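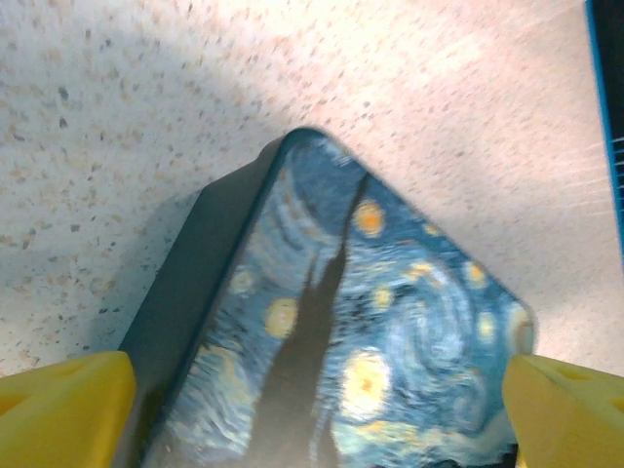

Starry Night print, tall cypress in the middle.

Skjelbred palette set — readme

Color lists pulled from printed goods that reuse old paintings. Mugs, tins, cases, scarves, whatever we could get. 100 items, 14 paintings. Made for the Randthorpe print shop, now open to anyone.

What's in it
palettes.csv — one row per item, 10 colors each, hex
sources.csv — painting, painter, type of item
notes.txt — Dalal's remarks, read these first

Known problems
Blues come out too green on glossy stuff. Not fixed.
Rows 50 and up use the new naming, older ones dont. Sorry.
Yellows next to dark blue get muddy, check by eye before you print.
Two scarves have no painter listed. Rosalie is looking.

Use
Free for anything, credit is nice. Don't use for matching paint to the orignal works, prints drift a lot.

Fixes to Regula Wallner or Dalal Khasawneh. Next update March, maybe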